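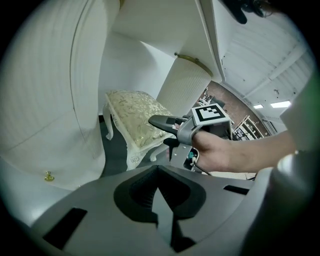
White furniture front with a small round gold-toned knob

Home | Topics | A–Z | Furniture | Random page

Cabinet knob

A cabinet knob is a small handle fixed to a door or drawer by a single point, and I've spent far more of my life thinking about them than I ever planned to. This is my entry on the subject for the Hendmont house encyclopedia, which a bunch of us write in our spare time, so forgive me if I wander a bit (Zulkifli Sumampouw did the hinges page and his is much tidier).

What counts as a knob

I go by the number of fixings. One screw and you've got a knob, two screws and you've got a pull. People argue with me over T-bars on a single post, and Sem De Bruijn still files those under pulls, but I put them here and I'm the one typing! Rings and drop handles that hang from a plate get their own page.

Materials

Early knobs were mostly turned wood, often the same wood as the piece itself. Brass came along and never really left. Glass and china knobs had a long run too, and I love them, though the older glass ones can chip if you knock them with a vacuum cleaner (ask me how I know). These days you'll find zinc, steel, resin, leather loops, pretty much anything a person can grip. A gold color tells you very little, by the way – solid brass, plated zinc and painted plastic can all look alike from across a room. A magnet helps a bit, because it will grab plated steel, but it ignores brass and zinc both.

Sizes and screws

Most of the knobs in my drawer are a little over an inch across. Smaller ones look sweet on a jewelry box and drive you crazy on a heavy kitchen drawer. The screw usually goes in from behind, through the door, and into a threaded hole in the knob. Knobs made for thin doors come with short screws, and if your drawer has a false front you'll need longer ones. Old wooden knobs sometimes have a wooden thread of their own, and please don't force those.

Where they go

On a hinged door the knob sits on the side away from the hinges. Base cabinets usually get theirs near the top corner and wall cabinets near the bottom corner, and tall wardrobes somewhere a hand falls easily. Wide drawers often get 2 knobs instead of one, which looks nice but does tempt you to pull on just one side and jam the thing.

The Jugah pattern

Our local claim to fame is the Jugah knob, a flattened ball on a narrow neck. Marlina Jugah turned the first ones in her garage, and her daughter Anisa took over the lathe later on. The catalog listed it as No. 777, and it came in 5 finishes. Kurniawati Latuheru has roughly 11 of them on a hall dresser and won't sell me a single one, and believe me, I've tried every January for years. Koltis made a close copy for a while. The neck on the copy is thicker, and the back is flat where a Jugah is slightly hollow.

Care

A soft cloth and a drop of dish soap will do for nearly everything. Skip metal polish on anything plated or lacquered – it takes the finish right off. If a knob keeps spinning loose, take it out, put a little removable threadlocker on the screw and do it up again by hand. Wood screws that have chewed out their hole can be packed with a matchstick and some glue.

See also: Drawer pull, Escutcheon, Hinge, Prultier catch

Last edited 2018-10-23
5 comments | 11 shares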